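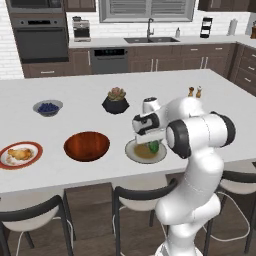
A plate of dinner on the big white island.

Drolham Doorstep FAQ

What do you cover?
Famous people's houses! Mostly the TV crowd out in Warora and Derberg – who bought, who sold, and what they hung in the hallway.

How do I get the newsletter?
Sign up with your email. It's free, and 2247 of you already read it, which we love.

Can I send in a tip?
Please do. We need 2 sources before we run anything about a sale. 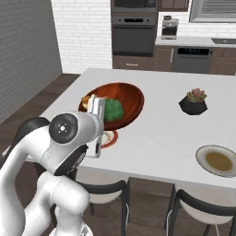 Do you ever do kitchens?
All the time, and the Hollenstein mansion tour is still our most-read post, with 858 comments. Readers adore the small stuff, so if you spot a big glossy wooden bowl like this one in a star's kitchen, tell us which episode it was in.

Do you print home addresses?
Never. Town names only.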